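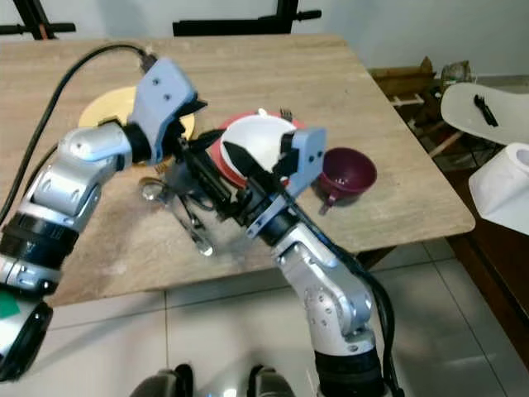 Light wood, visible grain, rounded corner: the look that sells tables now.

Nuala Hanrahan does not believe in heirloom furniture. She has repaired and refinished tables in Inskip for most of her working life, and when I read her the tag line from a showroom brochure I had picked up in Dolham — "a piece your grandchildren will fight over" — she asked to see the brochure, read it front to back, and handed it over again.

"It doesn't say what the glue is," she said. "It doesn't say what the finish is. There's a whole page on the forest."

I had gone to see her in January with a simple question. The stores want a good deal more for a dining table than they used to, and the word they use to get it is "lifetime." Whose lifetime, and who checks?

Hanrahan's view is that the word means very little. She kept a notebook of every table that came through her shop over a stretch of years, almost 600 of them, with a line on what had gone wrong. I asked whether the old ones did better. I was expecting the usual speech about how things were made properly once.

"The old ones that get to me are the ones somebody kept," she said. "The bad ones went on a bonfire before I was born. So of course the old ones look good. I could say old is better and people would nod, and I'd have no way of knowing if it was true."

What she will say is that tops fail less often than people fear and joints fail more. A scratch sends people to the phone. A leg that has been rocking for two years does not, and by the time she sees it the hole has worn wide and the repair costs three times what it would have.

"They'll pay me $400 to take out a ring from a mug," she said. "Then I turn the thing over and the apron's coming away, and they say, oh, it's always done that."

I pushed her on the price. Isn't a person in her trade bound to say that tables can be saved, and should be? She agreed that she had an interest, more readily than I expected. She also said she turns a fair amount of work down. If a veneer has been sanded through there is no sanding it back on, and a table bought cheap may cost more to mend than to replace. She tells people so. Some of them take it badly.

"They want it to be worth something. I understand that. Their mother ate at it. But then keep it because your mother ate at it, and leave it wobbly. You don't need me to tell you it's valuable."

The subject of finishes took up much of the afternoon. I had brought a list of claims copied from cans and web pages, and we went down it. "Food safe" she shrugged at; most finishes are fine once they have fully cured, in her opinion, and the trouble is that people don't wait. "Self-healing" made her put down her cup. On "nourishes the wood" she was short.

"It's dead. You can't feed it. Oil makes it darker and it looks nice for a month, and that's a good enough reason to do it. Why do they have to tell you it's having its lunch?"

She uses oil herself, on her own kitchen table, and redoes it when it looks dull. She had a hard time telling me how often. Once a year, she thought, then said it might be two. The table came from a closing-down sale in Drutcombe and she doesn't know what the wood is. I found this hard to credit in someone with her eye, and said so. She said it was pale and it was stained, and she'd never cared to scrape it and find out.

There is a new scheme in the area that puts a repair rating on furniture in the store, from one to four. The people behind it, based in Flavurdale, asked Hanrahan to help with the scoring and she went to one meeting. I had assumed she would be in favor. A number on the tag at least gives the buyer something to hold a salesman to.

"Maybe," she said. "I liked them. But they wanted a score off a drawing. I said let me see one that's had three kids on it and I'll tell you. They said it had to be before it went on sale." She thinks a 4 on a tag will end up meaning what "lifetime" means now. I think she may be too hard on it, and I told her that as well. We left it there.

Before I went I asked what she would look for if she had to walk into a store tomorrow and buy. She said she would get down on the floor. She'd want to see how the legs go on, and whether they come off again with a wrench. She'd lean on one corner — properly, with her weight — and ignore anybody who came over. She would not ask about the forest.

"And I'd ask for the name of whoever fixes them," she said. "If they've got someone, they'll know the name. The last place I tried it, the fellow went off to find out and I waited a while and went home."

I tried it in Dolham on the way back. The saleswoman took down my number.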